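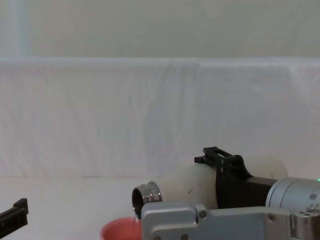

Adelance Pouring Task Kit for Two-Arm Student Rigs

Search products Go

Print this page | E-mail to a colleague

The Pouring Task Kit is a set exercise for schools and clubs that already have a pair of bench arms. Students program one arm to pick up a bottle, tip it over a cup and set it upright again. The second arm is free for the extension tasks, such as holding the cup or moving it out of the way.

The kit was put together with the after-school robotics club at Fludthorpe, where it is the last task of the summer term. It follows on from our Stacking and Sorting kits but does not depend on them.

What is in the box

Plastic bottles with metal cap rings, 2
Cups, 9
White cloth backdrop with ties
Drip tray and absorbent mats
Printed task cards, 42
Teacher's booklet with marking grid

Arms, grippers and control software are not included.

How the task is run

Teams work in groups of 3. One student runs the program, one watches the bottle and keeps a hand near the stop button, and one records the result on the task card. The roles change after every attempt. A pour is marked on where the liquid lands, how much is left in the bottle and whether the cup has moved.

The early cards use dry rice. Water comes in once a team has a clean run with rice, and the last group of cards uses a thin syrup made up from the recipe in the booklet. Syrup runs slowly and goes on dripping after the bottle has been tipped back, so students have to decide how long the arm should wait over the cup. Most of the class discussion comes out of these cards, and we suggest leaving a full session for them.

The backdrop hangs over any rail behind the bench. Teams using a camera to find the cup will get steadier readings with it up. It can be machine washed at a low temperature.

Fitting and safety

The bottle suits parallel grippers that open wide enough to take its body. Check this with an empty bottle before ordering class quantities. Set the grip force low to begin with and raise it in small steps, as a full bottle will slip if held too near the neck. Keep controllers and power supplies off the bench when liquids are in use, and wipe down the fingers at the end of each session. Food colouring will mark the cloth.

From the club

"We had groups who could stack blocks all day and then flooded the mat on their first go with water. They went back to the rice cards and slowed the wrist down. By the end of June every team had finished the water set."
Dzintra Šimkus, club leader, Fludthorpe

Ordering

Schools can order by purchase order or through Milura, our education supplier. Spare bottles, cups and mats are sold separately. Replacement task cards can be printed from the file supplied with the booklet.

Filed under: Classroom robotics > Task kits > Two-arm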